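Sorting and folding: a gallery

Vikas Rawat, October

These pages collect notes and pictures on laundry, mostly on the dull middle part of it, between the wash and the cupboard. Earlier galleries covered pegging out and ironing. This one is on folding T-shirts and on where to put everything else while you do it.

I started keeping notes when I was helping with the linen room at Lonbridge, where 38 people's clothes came through every week and most of the lost time went on hunting for a clear surface. The shirts themselves were quick. Finding somewhere to lay them was slow.

A few things I have settled on since then. Work on one garment at a time and keep the others well to the side. Use a basket with holes in it, so you can see what is left without tipping it out. Lay the shirt face up if you want to check the print and face down if you want to fold it - the Vávra method, which I was taught at Lonbridge, starts face down, but I still look at the front first. Smooth from the middle outwards and pull the corners last. If the shoulders are not level, the rest of the fold will not be either.

Stone and stone-effect surfaces are good for this. Cloth slides on them, so small corrections are easy. They do show every crumb, and pale bits will find their way on to dark cotton, so wipe down before you begin.

Flattening a peach cloth, with a folded red one to the left and a lavender one in the green basket.
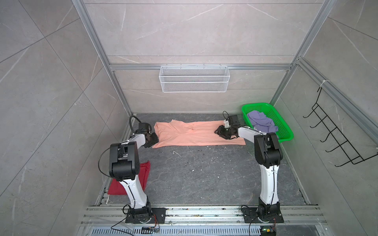
Grey stone with white and rust-coloured veins, a few white flecks on it, and the green basket to the right.
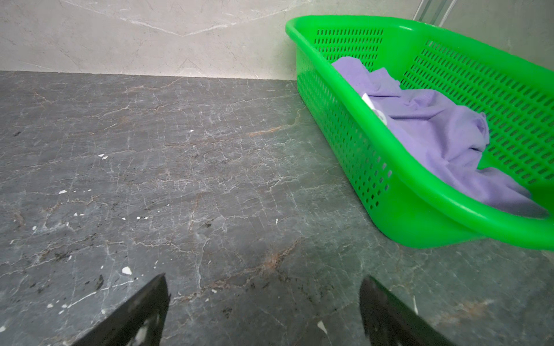 The peach T-shirt laid out with its collar to the left. The print has the letters "CERI" down one side, and there is a small dark stain below it and to the right.

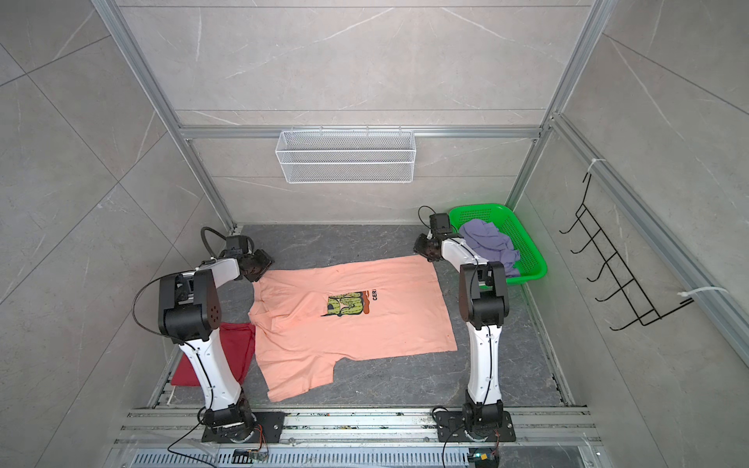 For stains found at this stage, put the shirt back in the wash pile. Folding it in and hoping is how it gets worn out of the house. I keep a bar of Lolitz soap by the sink and rub the mark before it goes round again at 1,000 spin. Coloured prints go inside out.

Shelf folding comes next. My shelves take a stack of 6 shirts before it leans, and heavy sweatshirts go on the bottom. The Flirkier folding board is a help if you want every shirt the same width, though it is no use for children's sizes and I have mostly gone back to doing it by hand.

The next gallery will be on towels and fitted sheets.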